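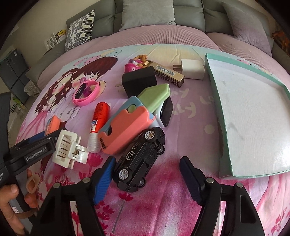 Hand Therapy Hours at the Lomari Clinic

From February, hand therapy moves to the second floor. First visits last 60 minutes and follow-up visits 15. Please bring your referral and a list of current medicines. Splints are fitted at the second visit, once swelling has been measured. 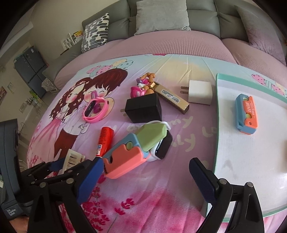

Patients with a wrist fracture should wait until the cast is off before booking. Grip strength is tested on both sides and recorded in the chart. When the injured hand reaches 80 percent of the other, visits drop to one a month. Questions about home exercises go to Ningsih Manurung at the front desk, extension 200.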